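Chapter 7
Planning and Paying for Equipment

In this chapter you will learn how to:
draw up a full cost list for a small robot installation
separate one-off costs from running costs
survey a room before an order is placed
compare two quotations that do not cover the same items

7.1 The price on the quotation

Most people who plan a first robot purchase begin with the arm. It is the largest single line on the quotation and the one the supplier is happiest to talk about. In a typical small installation, though, the arm makes up 57 per cent of the money spent by the end of the first year. The rest goes on grippers, mounts, cameras, cabling, training, spare parts and changes to the building. A budget that leaves these out will be overspent before the robot has done any useful work.

Take the case of Mets, a firm that packs small parts for the furniture trade. Its production planner, Keir Chisholm, was asked in October to cost one arm with a two-finger gripper for a trial. He received two quotations. The one from Zorar was lower, but it covered the arm and controller only. The one from Vandano included a gripper, a wrist camera and two days of training. Once Chisholm had added the missing items to the Zorar price, the order was reversed and Vandano was cheaper. We shall work through his figures in section 7.4.

7.2 The room

A robot has to go somewhere, and the somewhere is often a room that already has a use. Desks, seating, whiteboards and trailing leads all take up floor that a drawing may show as clear. Before asking for a firm price, walk the room with a tape measure and a plan. Mark every socket. Note which items are on castors and can be moved in a minute, and which would need a fitter.
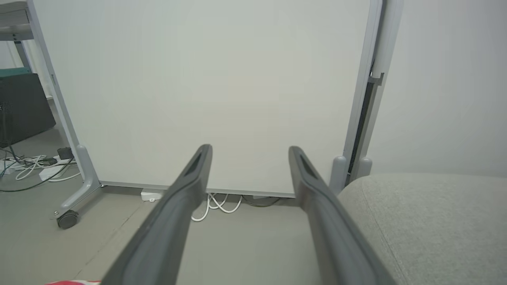

Power deserves its own line in the budget. Extension leads and power strips are cheap, and for that reason they tend to be bought one at a time and never planned. Loose cable on the floor is a trip hazard for people and an obstacle for anything on wheels. Ask an electrician to price fixed sockets close to the work area, and ask for cable trunking in the same visit. If the gripper will work near floor level, measure the gaps under furniture as well as the space above it.

Gediminas Jõgi, who looks after equipment purchasing at the Purkari training workshop, keeps a survey sheet for each room and will not sign an order until it is filled in. The sheet asks for the floor area, the door width, the number of sockets, the type of floor and the name of the person who uses the room now. The last entry matters more than it seems to — moving a colleague's desk can take longer than delivery of the robot.

7.3 One-off and running costs

A one-off cost is paid once, when the equipment is bought or fitted. A running cost comes back every month or every year. Gripper fingers belong in the second group. They wear, they get knocked, and a spare set should be on the shelf from the first day. Software licences and service visits are running costs too, even where the first year is included in the purchase price. Enter them in the budget from the second year onwards, at the full rate.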